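What I Learned About Shingles the Hard Way

August 9, 2024

I've been meaning to write this one since February, when I woke up with what I took for a pulled muscle under my left arm. I blamed the groceries, then the mattress (poor mattress!), and went about my week. By day 5 there was a stripe of little blisters from my shoulder blade to my ribs, and even a soft T-shirt felt like sandpaper.

The clinic over in Bernow took one look and said shingles. It's the chickenpox virus, which stays in your nerves for decades after you've had it as a kid and can wake up again later on. I had no idea. I left with antiviral pills and a stern talk about coming in sooner next time, as the pills do the most good when you start them early.

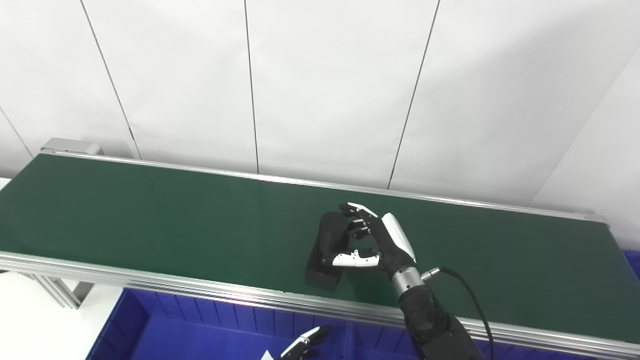 What helped me get through it

Cool, damp washcloths, mostly, and the loosest shirts I own. I kept the rash covered and stayed away from my pregnant neighbor, because the fluid in the blisters can give chickenpox to someone who has never had it. I also napped like a cat, sometimes twice before supper, and let the laundry pile up in a way I'd rather not describe.

The rash faded, but the soreness hung around well into spring. If you're old enough for the vaccine, please ask your doctor about it. I'm booked for mine at the Rangel pharmacy, and I've already told everyone on my street in Nistov to do the same!
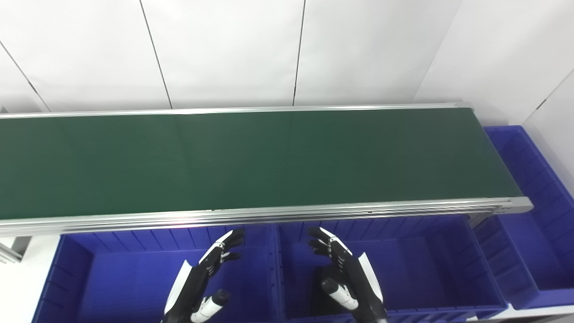 Green conveyor belt along a white paneled wall.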